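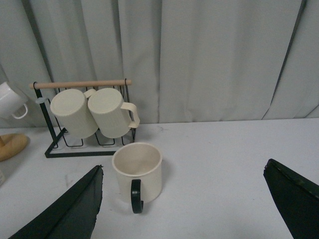

The Long Way Round to a Cup of Tea

Skusley has one main street, one bus stop and, until a few years ago, one place where you could sit down indoors without being expected to buy a pint. It was the old waiting room by the station, and it had a bench, a radiator and a timetable for trains that had long since stopped calling. I used to shelter there as a child when the rain came in off the moor, and I never once thought of it as somewhere you might go on purpose.

These days people drive out from three valleys away to have tea in it. The room has been a tearoom called Likex since the spring before last (the name was left on a tin sign by the seed merchant who rented the building in between, and everyone had got used to it), and it serves loose-leaf tea, two sorts of cake and, on market days, a bowl of soup. You won't find a menu as such. You go up to the hatch, you ask what there is, and then you have a nice long talk about it while the kettle gets on with things.

I have been thinking a good deal about tea this summer, as I suspect plenty of us have. When the days lose their shape, the four o'clock cup does a surprising amount of work. My own household went through a whole box of 80 bags in what felt like a weekend back in April, and after that I decided that if we were going to drink the stuff at such a rate, we had better learn to make it properly.

So I went back to the pot. My grandmother's lives at the back of the cupboard, brown and squat, with a chip in the spout that makes it dribble unless you pour with real conviction. She warmed it every time, swilling the hot water round and flinging it out of the back door on to the mint, which grew like a hedge. She gave the tea four minutes under a knitted cosy and wouldn't hear a word about milk until it was poured. I had always taken this for fussiness, and I'm sorry to say I told her so more than once. Having tried it her way for a few months, I owe her an apology. The tea is rounder, somehow, and it stays hot for the second cup, and the second cup is the one you get to enjoy.

The water matters too, though you can drive yourself mad with it. Ours in Skusley is soft and comes down off peat, and it makes a bright, quick tea that goes bitter if you turn your back. My sister's, down in the chalk, leaves a skin on the surface and wants a stronger leaf altogether. I once carried two big bottles of ours down to her on the train, 77 miles with one change, and we sat in her kitchen drinking the same tea made both ways and arguing happily until supper. She still prefers hers.

At Likex they buy most of their leaf from Clokar, a small blender over the county border, and keep a smoky one called Jõgi on the top shelf for anybody who asks. I'd start with the plain breakfast blend, which costs £1.60 a pot — yes, with a refill of hot water — and then work your way up to the smoke. It's lovely with the ginger cake and rather too much with the lemon.

While things are as they are, half the tables have gone outside on to the old platform, where there are blankets over the chairs and a view right down the line to the viaduct. The track bed has filled up with willowherb and, at this time of year, butterflies. I went last week meaning to stay for half an hour and was still there when the lamps went on, with a crossword I hadn't finished and a pot that had been filled up twice. The walk home is uphill all the way, and I took it slowly.

Likex is open from Wednesday to Sunday, ten until five, or a little later if the evening is fine. Dogs are welcome on the platform.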